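Detero open testimony archive: frequently asked questions

Last updated 26 February 2019
6 min read
14 shares

What is the archive?

Detero is an online collection of short recorded accounts by people who work without a formal contract: street vendors, home-based pieceworkers, waste sorters, seasonal pickers and domestic staff. Each account is published as audio or video with a transcript in the original language and a translation into English. The collection currently holds 1526 published accounts. It is run from an office in Skuvthorpe by a small non-profit association of the same name.

Who can contribute an account?

Anyone aged 18 or over who earns, or has earned in the past two years, most of their income from informal work. Contributors do not need to belong to a union, a co-operative or any other body. Accounts by employers, officials or researchers are not accepted, although they may be quoted in the notes that go with a recording.

How long should a recording be?

Between four and nine minutes after editing. Raw recordings may be longer, but anything over 40 minutes should be split into separate files before upload. We do not publish extracts shorter than two minutes, as these tend to lose the order in which the speaker set things out.

What questions are contributors asked?

There is no fixed script. Interviewers work from a sheet of prompts covering a normal working day, income and costs, dealings with local authorities, health, and what the speaker would change first. A contributor may refuse any prompt, and the refusal is not recorded in the notes. Leading questions are removed at the editing stage, together with the answers to them.

Do you pay contributors?

We pay a flat sum for lost working time and refund travel. The sum is set for each country once a year, in June, and does not depend on whether the account is published. Payment is made on the day of recording, before the contributor is asked to sign the release form.

How is consent handled?

Consent is taken twice. The first form covers the recording itself. The second covers publication and is signed only after the contributor has heard or watched the edited version. Where a contributor does not read, the form is read aloud in a language they choose and their agreement is recorded. The two forms are stored apart from the recordings.

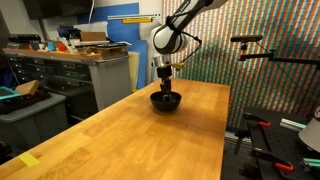
Consent given on the second form can be limited. A contributor may allow audio but not video, allow the transcript only, or exclude named countries from the subtitled versions. Country limits apply to our own site and to partner screenings. We cannot enforce them against copies made by third parties, and interviewers are required to say so before the form is signed.

Can a contributor withdraw an account later?

Yes, at any time and without giving a reason. The recording, transcript and translation are removed from the public site within five working days and from the backup copies at the next monthly rotation. The catalogue number stays in the index with the word "withdrawn" against it. Numbers are not used again.

Are real names published?

Only on request. The default is a first name chosen by the contributor, which may or may not be their own, plus occupation and region. Towns with fewer than 5,000 residents are replaced by the name of the district. Place names spoken in the recording are treated in the same way — the audio is muted for the length of the word and the transcript shows a bracketed note.

How are translations checked?

Each translation is made by one person and read against the recording by a second. Disagreements are settled by the second reader and listed at the foot of the transcript. We do not smooth out repetition or correct figures given by the speaker. If a figure is plainly a slip, a note is added and the text is left alone.

May I use the recordings in teaching or at a public event?

Schools, colleges and community groups may show any published account free of charge, provided it is played in full and the catalogue number is given. Events that charge for entry need a written licence. Please allow three weeks. Use in advertising or in party political material is refused in all cases.

What is the Doucet list?

The Doucet list is the set of subject terms used to index the archive. It has 272 terms, arranged under headings such as debt, eviction, childcare and market fees. Search results can be filtered by up to three terms at once. Suggestions for new terms are reviewed once a year, and those adopted are applied to older accounts as well as new ones, which can take several months.

Why does the catalogue run to 3902 when fewer accounts are published?

A number is given to every recording on arrival. Some are still being translated, some were withdrawn, and others were never released by the contributor. The gap should not be read as a rejection rate.

Who funds the work?

Income comes from individual gifts, licence fees and a three-year grant from the Niteck foundation. Funders have no access to unpublished material and no say in what is recorded. Annual accounts can be downloaded from the documents page once they have been audited.

How do I report an error?

Use the form linked from the page of the account concerned and quote the catalogue number and the time in the recording. Corrections to transcripts are dated. Requests to change what a speaker said are not accepted from anyone except the speaker.

3 comments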